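Begay History Path: Guide for Station Hosts
Section 4. Setting Up and Opening an Information Station

This section applies to all 11 stations on the path, from the Sasus Gate to the Old Weighhouse. It covers the daily opening of a station, the audio post and the guest register. Repairs to panels and posts are covered in Section 6. 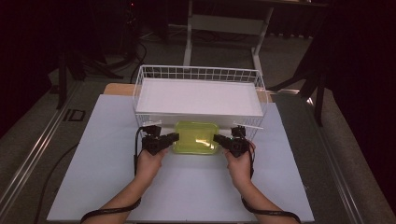
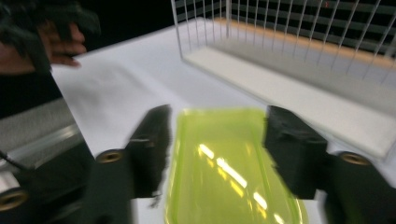 4.1 Before opening

1. Collect the station key and the host folder from the town archive. Sign the key list and enter the number of your station.
2. Walk once around the panel. Check both faces for scratches, stickers and standing water behind the cover sheet.
3. Wipe the panel with the gray cloth and plain water only.
4. Compare the panel number with the number on your folder. The historical notes in each folder are written for one station and may not be exchanged.

Caution: Do not use glass cleaner or alcohol on the panels. The printed layer of the older panels will turn cloudy and cannot be restored.

4.2 Starting the audio post

The audio posts were supplied by Flirard and are identical at all stations except Station 2, which has no post. Visitors at Station 2 should be directed to the printed text in the folder.

1. Open the lower door of the post with the small key.
2. Move the main switch to ON. The green light comes on after a short delay.
3. Press the language button until the display shows the language you require. The post returns to English after each playback.
4. Play the opening passage in full and set the volume so that it can be understood at a distance of two paces.
5. Close and lock the lower door.

If the display shows code 461, the recording has not loaded. Move the main switch to OFF, wait one minute and repeat step 2. If the code appears again, leave the post switched off, hang the "Out of Service" sign on the hook and notify the archive.

Note: At Stations 7 and 8, which face private homes, the volume must not be set above the white mark. Playback at these stations ends at 6 p.m.

4.3 Guest register and loan items

1. Place the guest register on the shelf with the current page open. Do not remove pages, including pages with objectionable remarks. Report such remarks to the archive.
2. Set out the loan maps. Each station holds 10 copies of the Pliker town plan in protective sleeves.
3. Enter every loan on the sheet at the front of the folder. Visitors may return a plan at any staffed station.

Personal recollections of the street or its former residents are welcome. Ask the visitor to complete the yellow form and to state whether the town may publish the account. Hosts should not confirm or dispute family histories on behalf of the town.

4.4 Street names

Several streets on the path have been renamed more than once. Use the present name first, followed by the earlier name as printed on the panel. Questions on the reasons for a change should be answered from the folder text. Where the folder gives no answer, offer the visitor an inquiry card.

4.5 Closing

1. Switch off the audio post and lock the lower door.
2. Count the loan plans and enter the number on the sheet.
3. Return the register, the folder and the key to the archive before 7 p.m.

From the end of September, stations without lighting close one hour earlier. The affected stations are listed on the inside cover of the host folder.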